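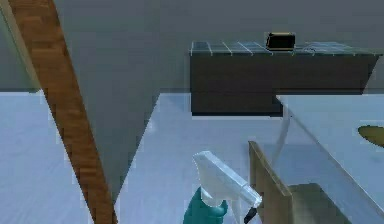 Buna, Aug 4, 2021

Figure 4. Simulated kitchen, spray bottle in the foreground, cabinet and tabletop behind.

3.2 Collecting the demonstrations

We gathered 1000 demonstrations in the Stasard simulator, all of them driven by hand by two operators (S. Pathak and T. Tomar). The usual claim for this kind of data is that it is cheap and that variety comes free with it. We doubt both halves. After review, 223 demonstrations were thrown out, mostly for grasps that passed through the object mesh, and the review took longer than the driving.

Variety is the harder problem. A room such as the one in Figure 4 has a tiled countertop, a wood-grain beam and a cast shadow, and it is tempting to count each as a source of visual difference. Yet the wall is one flat grey and the cabinet front has no visible handles. Edges come out jagged, most plainly along the beam and the rim of the countertop. A policy can learn to lean on such edges, and we have no test that rules this out.

Earlier work on the Drirner set reports that changing room layouts is enough to prevent this. We could not reproduce that result. When we held out 118 demonstrations with new layouts but the same spray bottle, success looked good; when the bottle was swapped, most of the gain went away. Chauhan's relabeling step helped a little, though only on objects with a similar outline.

We therefore report all scores per object, and we make no claim about real kitchens. Operators were also not told which layouts would be held out. The split was fixed the previous December, before any training run.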